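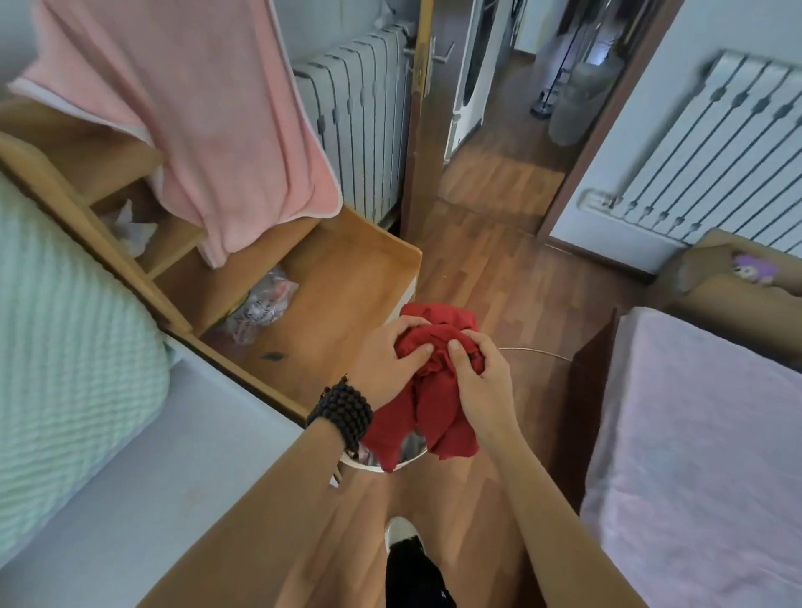
Bloxham, May 2019

Laundry basket

A laundry basket, also called a hamper, a linen basket or (if it stands upright and has a lid) a linen bin, is a container for holding clothes and household cloth between wearing and washing, and very often for carrying them back again afterwards. It is among the humblest pieces of household equipment, and there is hardly a home without one, even if in some homes its work is done by a chair, a cardboard box or a corner of the bedroom floor.

Names

The words are used rather loosely in everyday British speech. Basket tends to mean something open at the top, light enough to be carried on the hip, while bin suggests a taller thing that stays put. Hamper once meant a large lidded wicker case of the kind used for travelling or for sending food, and it is still more likely to bring picnics to mind than pillowcases. In some families the dirty washing goes in the bin and the clean washing in the basket, and woe betide the guest who muddles them!

Shapes and materials

Older baskets were mostly woven from willow, which is strong and lets the air through, though a broken end will catch on knitwear and pull a thread before you have noticed. Plastic baskets with slotted sides became common in the last century and remain the usual choice for carrying wet things out to the line. Cloth bags on folding frames suit small rooms, as they can be put flat behind a door when they are empty.

Round metal bins are a little less common in bedrooms. They keep their shape well, they wipe clean with a cloth, and a smooth rim is kind to sleeves and hems as they go over it. Against that, a bin with solid sides holds in damp, so towels and sports kit are better dried off before they go in, and a bare metal base can mark a soft floor if it is dragged about. A circle of felt underneath, or simply the habit of lifting it, takes care of that.

Filling and emptying

Most people fill a basket without thinking about it at all, dropping each thing on top of the last. It does no great harm, but a few small habits make washday pleasanter. Pockets are best emptied at the basket (tissues above all), and socks pulled the right way out. Buttons are usually left undone and zips done up.

Larger garments have a way of sitting across the top and hiding the space below. The usual remedy is to gather the cloth into a loose bunch with both hands and press it down inside the rim, which is quickly done and perfectly good for things that are going to be washed anyway. It is not so kind to clean clothes, which will come out with every crease they were given, and these want to be folded or at least laid in flat.

Strong colours deserve some thought too. A red garment is the one that everybody remembers, generally for having turned a whole load of shirts pink, and a good many households keep reds and other deep shades apart until they have been through the wash several times. Jeanie Halliday, in her household booklet The Pimlow Washday, advises keeping a separate pillowcase inside the basket for them, "so that the red things travel together and do their mischief to one another".

Place in the bedroom

In a small bedroom the basket has to share the floor with a good deal else. Beds with drawers beneath them need clear space in front so that the drawer can be pulled right out, and a round bin is easily shifted out of its way. The drawer itself is better kept for spare bedding and the odds and ends that gather in carrier bags than for worn clothes, which do not care for being shut in. Waffle blankets and towels, having so much texture to them, take up far more room in a basket than their weight would suggest, and are often washed as a load of their own.

It is sensible to keep any basket a little away from the radiator, and out of the path of the door. Towels waiting for another use are commonly hung over the head of the bed or the back of a chair, where they air nicely, and only go in with the washing when their turn comes.

In local collections

The Stitside Domestic Collection holds 33 baskets and bins for household linen, among a total of 823 objects to do with washing, drying and ironing. They were catalogued by Thulani Kruger, whose notes give as much attention to mends as to makers, and include a willow basket with 2 replacement handles, neither of them matching the other.

See also: Airing cupboard; Clothes horse; Washday; Waffle weave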